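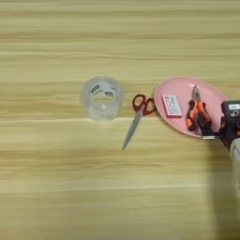 Tape, scissors, a small box and pliers on a Caltley test table, with the gripper at right.

The planner at Caltley starts with a question most of us answer without thinking: which end do I grab? For a pair of pliers on a pink plate, the software, called Cletura, comes up with 1484 possible grasps and throws out nearly all of them before the arm gets a command.

Watching that happen on a monitor is a treat. Candidate grasps bloom over the handles in a cloud, then the cloud thins as Cletura checks each one against the rim of the plate, the box next door and the reach of the wrist. What's left gets a score — and the scores change as new camera views come in. 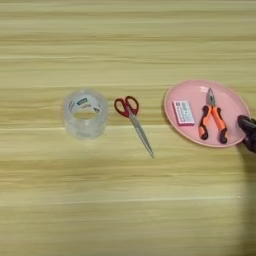

Clear tape is a hard case for depth sensing, so the planner leans on color views too.

Clear tape is the team's favorite headache. Depth readings pass right through it, and an early version of the code was happy to plan a path through the middle of the roll. The fix, borrowed from an older in-house tool named Bokance, marks any patch where color and depth disagree as solid until proven otherwise. It took 2 months to tune.

Scissors come next. Cletura treats the blades as a no-go zone and the loops as fair game, and the December release will let users redraw those zones by hand, right on the camera view.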